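About Kirkemberg

Kirkemberg is a small coaching practice that works with people who have put something off for a long time. Most of our clients are in the middle of their working lives. Some want to change jobs, some want to go back to study, and quite a few want to finish a thing they began years ago. We meet them one to one or in small groups, in person or by phone.

How we started

Ximeng Dong began coaching after 15 years as a payroll manager. She had been running the staff mentoring program at her workplace in her own time and found she looked forward to it more than her regular work. She took long service leave, trained, and saw her first paying clients at a borrowed desk above the newsagent in Clukow. Kirkemberg was registered the following July.

For the first while it was a one-person business. Ximeng did the sessions, the bookings and the invoices, and wrote the workbook we still use, although it has been revised many times. The early version had far too many exercises in it. Clients told us they felt they were being set homework, so we cut it back to 13 pages and left plenty of room for people's own notes.

What we do

Our main program is called Ivlow. It runs over three months and is built around one goal, chosen by the client in the first session and written down in a single sentence. Sessions are 60 minutes long and are held once a fortnight. Between sessions there is a 15-minute phone call, which can be moved or skipped if the week has got away from you.

We spend a good part of the first month on habits. People often come in with a plan that would suit someone with more free time and fewer relatives. We ask what an ordinary day looks like, where the goal could fit, and what would have to be dropped to make space for it. Sometimes the answer is that the goal needs to be smaller for now, and we will tell you so.

Sin is our group program, named after the creek that runs behind the Clukow office. It suits people who work better with company. Groups stay together for the whole program and we don't add new members partway through. Everyone gets a turn to speak, and anyone can pass.
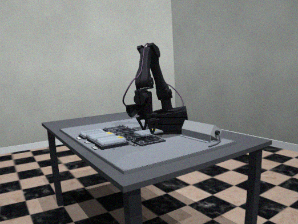
A black robotic arm on a dark grey table, computer render.

Our approach

We don't do personality tests. We have tried several over the years and found that clients remembered their results for longer than they remembered their goals. We also don't ask anyone to rate their confidence out of ten. What we ask is what you did since we last spoke, what got in the way, and what you would like to try next. The questions stay much the same from the first session to the last, and clients tend to start asking them of themselves.

A lot of our work is about setbacks. If you miss a fortnight, we start again from wherever you are – there is no catching up and no lecture. Ximeng keeps a written record of each session and sends a copy to the client within a day or so. Many people tell us they read those notes more often than the workbook.

Coaching is not counselling. If something comes up that needs a psychologist or your doctor, we will say so and help you work out who to call. We can put your program on hold while you do that, and there is no charge for holding a place.

Who we work with

Most clients find us through someone they know. Others are sent by an employer, usually after a restructure or a promotion. When an employer is paying, we report on attendance only. What is said in a session stays with the client, and we have the employer sign an agreement to that effect before we begin.

We are not the right fit for everyone. We don't coach competitive athletes, we don't give financial advice, and we don't take on members of the same household in the same group. If we can't help, we are happy to suggest another practice.

Where to find us

The office is on the ground floor, with step-free entry from the rear car park. Street parking out the front is limited to an hour, so use the car park if you are booked for a full session. Early appointments start at 7.30 am and the last one of the day begins at 6 pm.

To ask about Ivlow or the next Sin group, fill in the contact form or leave a message with the office. Ximeng returns calls herself, generally in the afternoon. The first conversation is free and takes 15 minutes – have a rough idea of your goal ready, even if you expect it to change.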